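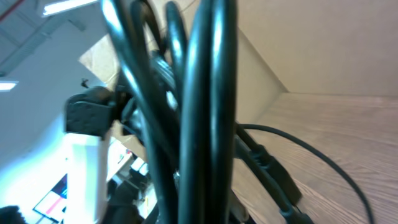

Mixed Black Cables, Boxed Lot

Category: Cables & Leads > Job Lots
Listed in July by the Indeck stockroom

A lot of black cables sold together in a cardboard box, as they came off the shelf. The lot has both thin and thick cables, several with molded plug ends. They are sold tangled. We don't sort, coil or label them before shipping, and the price reflects that.

Lengths are mixed, up to 4 feet. We can't pick out single cables or match them to a device for you. If you need one type only, see the Tredivura range, which comes coiled and tied in packs of 15.

Untangling: tip the lot onto a table and work from the connectors inward. Pulling on a loop tightens the rest. Check each cable for cuts or bent contacts before you plug it in, and match any power adapter to the voltage on your equipment.

Sold as used. Returns accepted within 30 days if the full lot comes back. Limit 2 lots per order.

Goes with: Kaewkla cable ties, Skulline divided storage tray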